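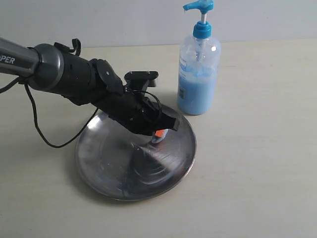 Figure 3. Round stainless steel plate on a pale tabletop, with a clear plastic pump bottle behind it.

3.2 Tableware material and waiting time at the return counter

The second part of the study looks at how the choice of tableware affects the flow of people through a shared canteen at the end of a meal. Earlier work on canteen queues has mostly dealt with the serving line, where the arrival rate is easy to record and the service time depends on the menu. The return counter has received less attention. It is usually treated as a sink with unlimited capacity, and this assumption fails in small canteens where a single rack position serves the whole room.

Observations were made at two sites, the Hemine canteen and the Cormier canteen. Both serve a fixed lunch with one main plate, one side bowl and one cup. Hemine uses stainless steel plates of the type shown in Figure 3. Cormier uses glazed ceramic plates of similar diameter. The two sites have the same rack layout, supplied by Jovo, and the same rule that diners scrape and stack their own plates before leaving.

A total of 306 returns were timed over 13 lunch periods. Timing began when a diner set the tray on the counter and ended when the diner's hand left the last item. Returns in which the diner stopped to talk, answered a phone or went back to the table were excluded. Wednesday lunches at Cormier were also excluded, as a soup course is served on that day and the number of items per tray is not comparable.

Stacking behavior differed between the sites. Steel plates were placed on the stack in a single motion in most returns. Ceramic plates were more often lowered with both hands, and diners tended to start a new stack before the existing one had reached the marked height. The second effect matters more for queue length. A new stack takes up a rack position, and once all positions are taken the following diners must wait for staff to clear the rack. At Cormier the rack was cleared more often per lunch period than at Hemine, although the number of diners was lower.

Noise is a known drawback of steel. Diners seated within 3 meters of the return counter at Hemine rated it as disturbing more often than diners seated elsewhere in the room. No such difference was found at Cormier. We did not measure sound levels directly, and the ratings may partly reflect the hard wall surface behind the Hemine counter.

Breakage was taken from the kitchen log. Cormier recorded 17 plates withdrawn for chips or cracks during the study. Hemine recorded none, but its log does not list plates withdrawn for dents or scratches, so the two logs should not be read as equivalent measures of wear.

The results were entered into the Kemau queue model described in Section 2, with the rack treated as a finite buffer and clearing treated as a batch service. The model reproduces the order of the two sites for mean waiting time but underestimates the longest waits at Cormier. One likely cause is that diners arrive in table groups. The model assumes independent arrivals, and a group reaching the counter together fills the buffer faster than the same number of single diners. A version with grouped arrivals is discussed in Section 4.

Plate material cannot be separated from site in this design. A crossover, in which each canteen uses both types for an equal period, would be needed to isolate it.

14 shares | 3 comments

We use cookies to remember your reading settings. Accept | Manage

Comments

canteen_ops
Was the marked stack height the same for both materials? We had to lower ours for ceramic and the rack filled up much sooner.

R. reader
The grouped arrivals point is a good one. Our lunch crowd comes back by table every time.

tilework
Would like to see the noise part done with a meter. Ratings depend a lot on who happens to sit near the counter.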